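Boletín interno de la nave de Talavera
La pinza nueva ya tiene turno, y nosotros también
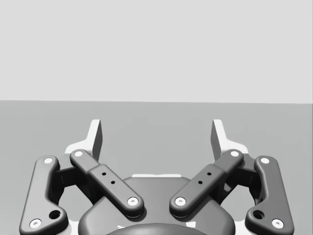 ¿Me va a quitar el puesto?

El puesto sigue siendo tuyo, lo que cambia es el reparto de tareas. Dirección lo ha dejado por escrito: en la línea de preparación se mantiene la plantilla de ahora, y quien estaba colocando piezas en bandeja pasa a revisar, a reponer material y a atender la célula cuando se para (que se parará, ya os lo digo yo, que llevo muchos años viendo máquinas nuevas).

Y dicho esto, que era lo que me preguntabais todos en la máquina del café, os cuento cómo va la cosa, porque el mes pasado prometí escribirlo y se me fue el santo al cielo.

El proyecto se llama Kultach y viene de la planta de Lenenthorpe, donde lo tienen funcionando desde el invierno. De momento aquí estamos con la simulación. Yo pensaba que eso era cosa de los de ingeniería y resulta que nos han sentado a los de línea delante de la pantalla, y oye, ¡me ha gustado! Lo que más me costó fue entender el movimiento de los dedos: cada uno lleva dos barras, una por fuera y otra por dentro, y en la punta una placa con la cara plana, que es la que agarra. Abierta, la pinza deja un buen hueco en medio. Cuando lo ves por detrás, como lo vería el brazo, se te quita bastante el miedo y empiezas a pensar en lo tuyo: por dónde entra la pieza, qué pasa si viene torcida, a quién avisa.

De ahí salieron unas cuantas peticiones que hemos pasado a ingeniería, y me alegra contar que 2 ya están aceptadas. Una es que el aviso de parada se vea desde la zona de embalaje y no haya que ir hasta la célula a mirar. La otra, que la altura de las bandejas se pueda cambiar sin llamar a mantenimiento. Parece una tontería, pero quien haya hecho un turno entero agachándose a la bandeja de abajo sabe de lo que hablo (mis lumbares firman la petición conmigo).

Ahora los números, que sé que os gustan. En un turno de los buenos colocamos a mano 2744 piezas en la línea. De esas, la célula se quedará al principio solo con las de la referencia 198, las más repetitivas, y el resto sigue como hasta ahora. Ya veremos si luego se amplía. Yo prefiero que vayan despacio, la verdad, y así lo dije en la reunión.

Lo que no tengo tan claro es la formación. Son 9 horas, dentro de la jornada, y a los de noche nos las quieren poner a primera hora de la mañana, recién salidos. He pedido que busquen otra solución y me han dicho que lo miran. Si a alguien más le viene mal, que lo diga ya, porque los grupos se cierran en junio.

También me habéis preguntado por el plus de puesto. Sigue igual para quienes pasen a la célula, y la gente de Clallberg, que son los que hacen el montaje, no entra en nuestros turnos ni los cubre. Vienen, instalan, nos explican y se van.

Quien quiera probar la simulación tiene el ordenador en la sala pequeña, al lado de las taquillas. Hay una hoja en la puerta para apuntarse. Llevad las gafas los que las uséis de cerca, que la letra de los menús es minúscula.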